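How to tame the cables under your desk
Posted Sep 24, 2021 by Ulla Riihimäki

I put this job off for the whole of August and then finished it in one evening, and I am so happy with it that I keep bending down to look! If your desk has a computer, a lamp, a charger or two and a speaker, you can do the same with very little money.

What you need: a pack of reusable hook-and-loop ties, a few stick-on cable clips, a cable tray that screws to the underside of the desk, a pencil, a screwdriver and some masking tape for labels.

Start by shutting everything down and unplugging it at the wall. Yes, everything. Pull all the cables out onto the floor and put a tape label on both ends of each one. You will almost certainly find a cable that goes to nothing (I found the charger for a phone I gave away years ago).

Next, sort the cables into two piles, power and data. They get bundled separately, so if you swap a monitor later you only have to open one bundle.

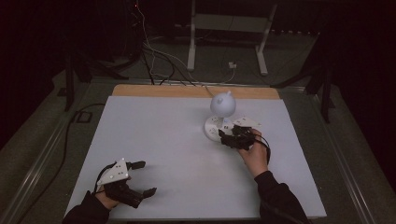 Now decide where the power strip will live. Mine went toward the back, close to the wall outlet. Check that the big square plugs fit side by side before you fix anything, and leave the switch where your hand can reach it.

Hold the tray against the underside of the desk and mark the holes in pencil. My desktop is 42 inches wide and the tray sits right in the center. Check that your screws are shorter than the desktop is thick – I nearly sent one straight through!

Lay the strip in the tray, plug things in one at a time, and fold the extra length into loose loops. Don't pull the ties tight. If you have a standing desk, raise it all the way up first and cut yourself plenty of slack.

Last, run the one remaining cable down a back leg with clips every 200 mm or so, and vacuum while you can still see the floor.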